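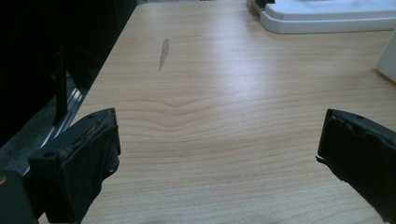

Journal > Conversations > Small Business

Learning to Bake Bread at Forty-Six

The owner of Moton, the little bakery on the corner across from the post office, gets up at an hour most of us would rather not think about, and she is very cheerful about it. We talked on a Friday after the lunch crowd had gone, over the last of the raisin rolls, and I stayed far longer than I had planned to.

She never meant to be a baker. For most of her working life she kept the books at Van den Broek, a shipping office, and she says she liked it well enough. "I was good with numbers and I had a nice window," she told me. "Then my aunt gave me a jar of sourdough starter and I had to keep the thing alive, so I baked. And baked. My neighbors were very patient people."

The first loaves were flat. She laughed so hard remembering one of them that she had to put her coffee down. It was a rye, her grandmother's recipe from Barkau, written in pencil with hardly any amounts in it. "It said flour until it feels right. Well, what does right feel like? It took me 3 winters to find out, and I still couldn't write it down for you."

By then she was baking for half the street, and when the shop came up for rent she took it. She opened with over 200 loaves on the shelves that first morning – far too many, she says now – and spent the afternoon giving them away at bus stops. 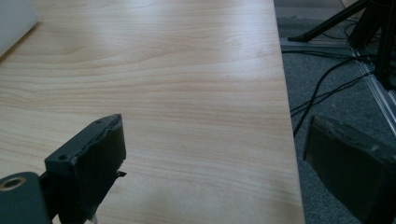
On keeping it small

I asked whether she had ever thought of a second shop. She has been asked before, and she shook her head before I was done. A grocery chain once wanted 2000 rolls a week from her, and she went home and thought about it for a whole weekend, doing the sums on the back of a calendar.

"The money was fine," she said. "But I would have been back at a desk, ordering flour and answering the phone. I left a desk already."

What she did say yes to was Jokamlow, a Saturday baking class for teenagers that meets in February, when the shop is slow. They start with plain white bread and they are allowed to get it wrong. She finds them braver than the grown-ups, who want to know the exact temperature of everything before they will touch the dough.

The rye is still on the menu, on Tuesdays. She wrapped up half a loaf for me to take home and told me to leave it alone until the next day. I had two slices in the car.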